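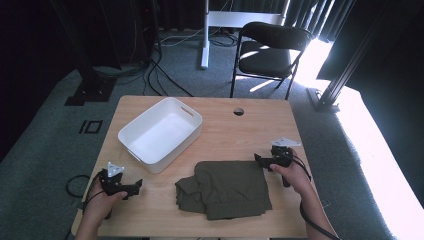

Timing gates vs. hand times, tryout sprints

22 Apr 2026

Went over the 40-yard numbers from the Holloway tryouts again. Short version: I don't believe the spring improvement and I don't think we should send it to the coaches as it stands.

What Sang Quan has in the sheet is 26 players, two runs each, best run kept. Compared with the fall sheet, nearly every skill position kid got faster. Linemen too. The receivers I could accept, they ran track all winter. The linemen I can't. A kid who put on weight for a season of blocking doesn't also drop a fifth of a second for free, and we have several who supposedly did.

Things that changed between fall and spring:

- Fall was hand timed, Myrtle on the watch at the finish. Spring was the Grakier gates.
- Fall was on grass, spring was on the turf at Plorosbridge.
- In the fall they went on a whistle. In the spring they went when they felt like it, gate starts when the beam breaks.
- "Best run kept" is spring only. Fall sheet says average, in Myrtle's writing, and she confirms.

Any one of those could do it. The last one bugs me most, it's pure bookkeeping and it always moves the number the same way. I redid spring using the average of the two runs and a good piece of the gain went away. Did not redo the write-up yet.

Start gate. Gwenaël had it set at knee height. A player in a three-point stance with a forward lean can have his head and shoulders well past the line before a knee or shin breaks anything. Went out with Gwenaël and Quentin after lunch and tried it: Quentin running, gate low for four starts, gate at hip height for four. Low gate gave faster times on all but one. Quentin says he was getting tired on the second set, and fair enough, we should have alternated. So that test is weak. It still points the way I'd expect and I would like it done again with a runner who hasn't just eaten.

Also, the manual for the gates claims resolution of 1/1,000 of a second. Fine for the clock. It tells you nothing about whether the beam is where the runner is. I've stopped writing the third decimal down and I'd ask everyone else to do the same. Two decimals, and I'm not sure about the second.

Tamsin's objection, noting it so I don't pretend she didn't make it: gates are still far better than a thumb, and if we throw out spring we have nothing to show but fall, which is worse. Agreed on the thumb. I'm not asking to throw spring out. I'm asking that the two sheets not sit side by side with an arrow between them. Spring can be the baseline. Call it day one and compare June to it, same gates, same turf, same rules.

The Drunum program. The strength people want to credit their winter block for the gains. Maybe. But the four kids who skipped it (two basketball, two hurt) got faster by as much as everyone else, as near as I can tell from so few. If the ones who didn't do the work improved the same, the simplest reading is the stopwatch. I said this on the phone and was told I'm hard on people. Four is a tiny group and I wouldn't hang a claim on it either way. They shouldn't hang theirs on the other 22.

Marked three rows as doubtful. Row 9 has a second run a full half second quicker than the first, which is either a slip on run one or an arm swinging through the beam. No note in the margin. Row 14 has only one run. Row 20 has the same time twice to the last digit, smells like a copy-down. Sang to check against the paper.

For June:

- Start gate at hip height, tape mark on the tripod leg so it goes back to the same spot.
- Two-point stance for everyone. Coaches will complain.
- Measure the 40 with the steel tape. The painted hashes at Plorosbridge have not been checked by any of us.
- Hand time alongside the gates, Myrtle again, so we finally get an offset for our own watch and our own thumb. The correction people quote online is all over the place and I don't trust it.
- Keep both runs. Report the average. Write the wind down even if it's nothing.
- Notes column gets filled in at the time.

Batteries on the finish gate were low by the end of the session, replaced. No idea if that matters.

Still owe the coaches something. Will send position group averages, spring only, no mention of fall.

Comments (4)

Myrtle Mercado
For the record the fall hand times were from first movement, the whistle only told them the lane was clear. So take that one off your list. Agree on the rest.

Sang Quan
Row 20 was a copy-down, my fault. Paper has a slower second run. Row 14 he pulled up and didn't go again. Still looking for 9.

Quentin Carré
I had eaten a sandwich. One.

Tamsin Kincaid
Fine with day one = spring. But if the hip gate goes in for June then June isn't the same setup as spring either, is it? You can't have both.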